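Gripper pair inspection – garment folding station
Unit 0147 and partner unit, Leron project
2 January 2021

Reason: fault 2487, finger failed to reopen with a strap between the tips.

1. Finger pieces, both units: no cracks at the slot ends. PASS
2. Body screws, 0147: one turned under light torque. Reset. PASS
3. Cable, 0147: jacket sound, but the bend at the body is tight. MONITOR
4. Release under load: 9 trials on a strap, one stall. FAIL
5. Sensor windows: wiped, no scratches. PASS

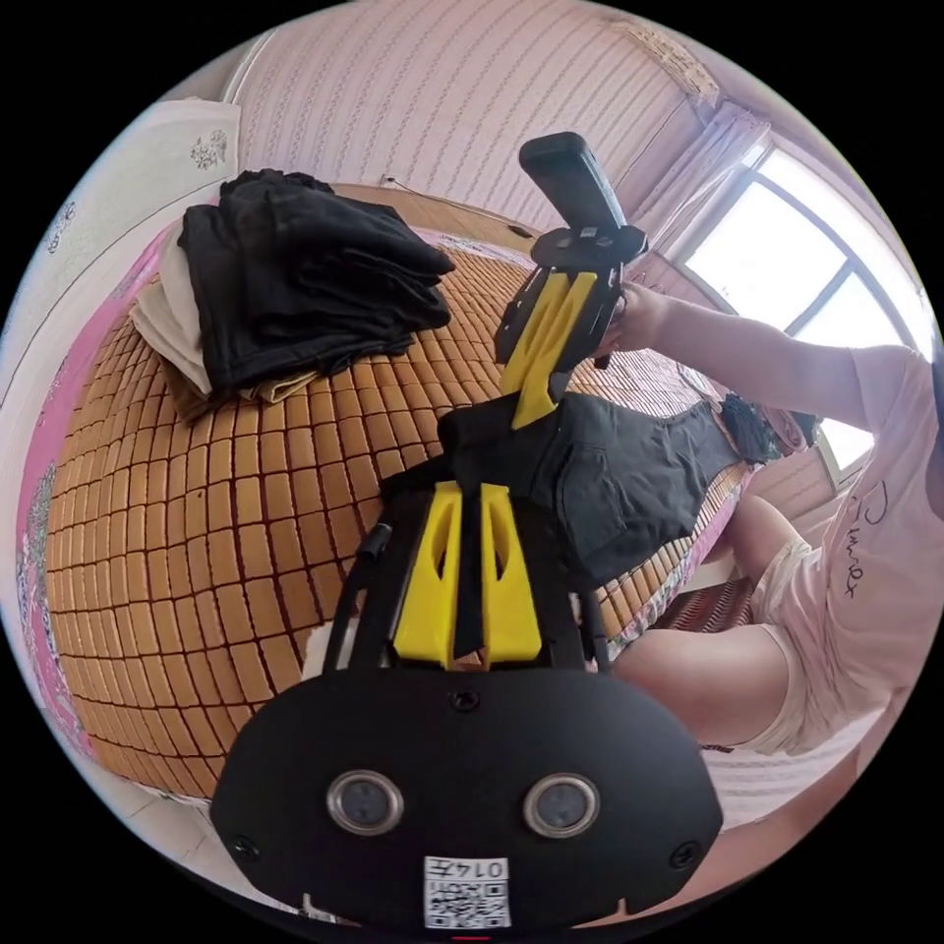
Comment on 4: the stall came at cycle 1252, with the strap pulled sideways. Operator freed it by hand – not permitted with power on. Cut power first, then open the fingers.

6. Handle and bracket, partner unit: no play. PASS
7. Stop switch: response under 300 ms. PASS

Status: 0147 restricted to loose garments without straps until item 4 is retested.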